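Clear plastic over a cloth tablecloth - how do I get it to lie flat?
Home Help Board > Kitchen and Dining

Kalliopi Babić
We eat in the kitchen, and I love my checkered tablecloth but I'm so tired of washing it. So in May I bought a clear plastic sheet to go on top, 75 inches long, and it came folded up tight in a packet. It has never once laid flat! It's all ridges, and crumbs and juice get into the folds. I've tried leaving heavy cookbooks on it overnight (no difference) and tugging at the corners, which just drags the cloth around underneath. Do I iron it? Or give up and buy a thicker one?

3 replies

Jalero
Throw it out and get a wipe-clean tablecloth. Problem solved.

Rowena Lumanlan
Please don't iron it directly, I ruined one that way and had to scrape the iron afterward. What worked on mine was a hair dryer on low. Clear the table, start in the middle and keep the dryer moving, and smooth toward the edges with a folded dish towel as you go. Do a small patch at a time and let each one cool before you lean on it. If the fold lines are really sharp, roll the whole sheet around a cardboard tube first, folds facing out, and leave it a couple of days.

I'd also turn the cloth back and check it for creases of its own - they push right up through the thin stuff. And next time buy it off the roll, never folded.

Ours is the same setup, blue and white check with clear plastic on top, and I've quit fussing over it between meals.
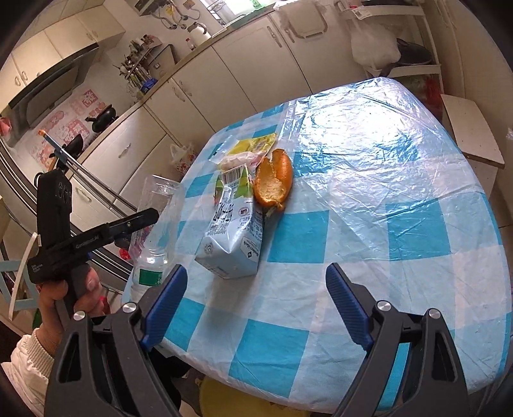 Our table before I'd cleared it, milk carton, orange peel and all. The wrinkles show up worst where the light hits.

Samuel
Seconding the hair dryer. Took me one evening after dinner. The corners on mine still curl a little so I use tablecloth clips there.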